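November 2019

ok so quick one tonight, I have to be up early and the dishwasher is doing the noise again.

I finally finished the Zwane road. For anyone who missed the last post: old county road, 17 miles, runs from the Clarner turnoff down to the river and then up the other side. I've been walking it in pieces since spring. A few miles here, a few miles there, car parked in some ditch. Last piece was the hill. Saved it for last like an idiot.

Weather was fine at the bottom. Gray, no wind. Had the good boots on, the ones I complained about in the summer, and I take most of it back. Left heel still rubs. Right one is perfect. Explain that to me.

Lauri Mustonen came along for the first half. He walks fast and doesn't talk until there's a bird, and then he talks a lot. We got two hawks and something small and brown that he was very sure about and I've already forgotten the name of. He turned back at the bridge, had to pick up his kid. Gave me his second sandwich. Cheese and pickle. Very good sandwich.

The hill is worse than it looks on the map. The map has it as one bend. It's more like five bends and a stretch where the road just gave up and turned into rocks. I stopped a lot. Sat on a guardrail for a while and watched a truck try to back up to a gate down in the valley, in and out, in and out, must have been ten minutes. Felt for the guy.
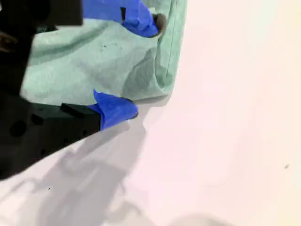 Anyway the top. There's an old feed store up there, Levow, shut for years, sign still readable if you know what it says already. I'd been told there was a water tap around back. There is! It doesn't work. So, ration your water if you go up that side. I had maybe a third of a bottle left and it was fine but I thought about it the whole way down, which kind of ruins a view.

Things I'd do diffrent:

- start from the river, not from Clarner
- more socks
- do the hill in the morning when the legs are new
- bring cash, the farm stand doesn't take cards (eggs, squash, honey, I had $0)

Lindalva Toledo wrote after the last post asking whether you can do the whole thing in one day. You can, I couldn't. It's the hill at the end that'd kill it for me. If you've got somebody to pick you up at the far side then sure, start in the dark, eat a lot. She also asked about dogs. Saw two on the road, both on leashes, both happier than me. The rocky bit might be hard on paws tho.

Coming down was quick. Knees didn't love it. Light was going by the time I hit the church, and I did the last mile with my phone flashlight and the battery at 20 percent, which I don't recommend. Got to the car, sat there with the heater on, ate a granola bar that had been in the door pocket since who knows when.

Weird to be done with it. I keep looking at the map for another one. There's a rail bed north of Staltance that's supposed to be open most of the way now, flat, boring, lots of trees. Flat and boring sounds great right now to be honest. Might wait until the ground freezes so it's not all mud, the parking area there is a swamp in November.

If anybody has walked it, leave a comment, mostly I want to know about the trestle and if theres a way around it. I don't do trestles.

Ok dishwasher has stopped. Bed.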